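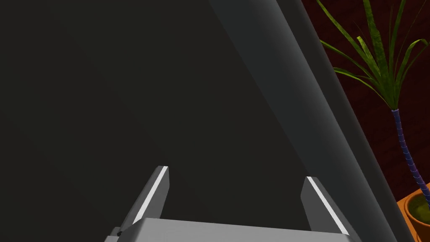 Transferring teaching credits from a foreign degree: course-by-course evaluation came back short

Asked by Taras Savchuk
Category: Teacher licensing and certification
Viewed 1328 times

I have a four-year degree in primary education from outside the US and I am applying for an elementary license. I ordered a course-by-course evaluation through Lamatis in October. The report says my degree is equivalent to a US bachelor's degree, so that part is fine. The problem is the professional education section. It lists my supervised school practice as "fieldwork, no credit assigned," and the licensing office has now marked student teaching as not met.

My transcript gives the practice in hours, not in credits. It was done in two blocks, both in the final year, and the total is on the diploma supplement. The evaluator had the transcript but I did not send the supplement, as the order form did not ask for it.

Questions:
1. Can a finished evaluation be amended, or do I have to pay for a new one?
2. Will the licensing office accept the hours directly from my university, without the evaluator?
3. Does one year of full-time work as a teacher of record abroad count in place of student teaching?

My application number is still open and the status page says "deficiency – awaiting documents."
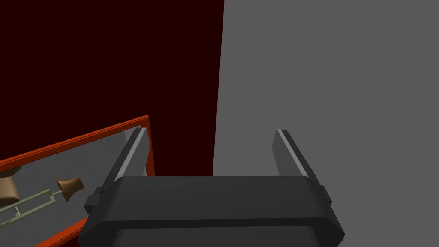
Answer from Hatsue Miyazaki
Marked as helpful

Amendments are normal. Look in your evaluator account for an option named something like "review" or "add documents." There is usually a window after the report date during which a review costs less than a new report. Check the date on page one before you do anything else.

What to send:

The diploma supplement, in the original language, plus a certified translation if the original is not in English. The translation has to cover the whole document, including the grading scale on the back.

A letter from the faculty office stating the dates of each practice block, the grade level taught, the total hours, and the fact that a university supervisor observed you. The last item matters. If the letter is silent on supervision, the hours tend to be classed as observation.

Ask that the letter go straight from the university to the evaluator. Letters forwarded by the applicant are often treated as unofficial, even in a sealed envelope.

On question 2, some states will take the letter directly and some will not. Write to the analyst assigned to your file and quote the deficiency code. Do not ask the general phone line, as you will be told to read the website.

On question 3, it depends on the state and you did not name yours. Many have an experience route, but it is often tied to holding a valid license in the other country at the time. Working on a temporary permit may not qualify.

Keep the application open while this is going on. If it lapses you start over with a new fee and possibly new fingerprints.

Answer from Finlay Pollock

Mine took forever. I paid for a second report from a different company and it came back with credits for the practice, same transcript. So try another one. Check first that your state has them on its list – mine did, but a friend had a report refused for that reason.

Comment from Taras Savchuk

Thanks to both. The review option was there under "completed orders." I have asked the faculty office for the letter with the supervision wording. The analyst replied that they will only accept the hours through the evaluator, so question 2 is settled for me.

Answer from Şükran Gündoğdu

One addition to the first answer. Check how the practice is named in the translation. My translator used "internship," and the analyst read it as paid work in an office. The corrected version said "supervised student teaching (practicum)" and the deficiency was cleared. The translator has to reissue the page with a new signature. A handwritten change will be rejected.

Also, the exam requirement is separate from all this. You can register for the content tests now, with the file still open.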